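Well, we got our first real storm of the season overnight, and Beltar is a soggy mess this morning. I was up at 3 a.m. listening to the rain hit the roof sideways (so was the dog), and by the time it got light the creek had come over the low end of Dudek Road. The county has it closed from the feed store to the bridge. Please don't try to drive it! I watched a pickup stall out there before breakfast, and the driver had to wade back.

Power is out for almost 1000 homes, mostly on the Plirkora side of the river. Hodine Electric says it has two crews working over there and hopes to have everybody back on by supper. My lights flickered but stayed on, so I've been charging phones for half the street.
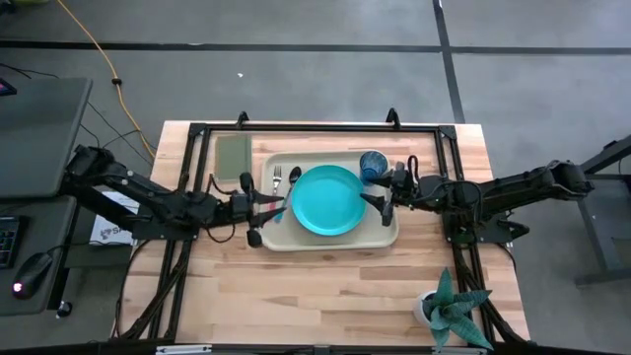 *A turquoise plate, fork, spoon and blue cup on a tray.*

The school gym opened as a shelter at midnight, with cots for 100 people. Hot soup starts at noon, and you don't need to be staying there to come get a bowl. Pets are fine as long as they're in a carrier or on a leash.

The rain should quit this afternoon, but the wind is supposed to hang around until dark, and we've got another round coming in behind it. September, folks! I'll post again when the road opens.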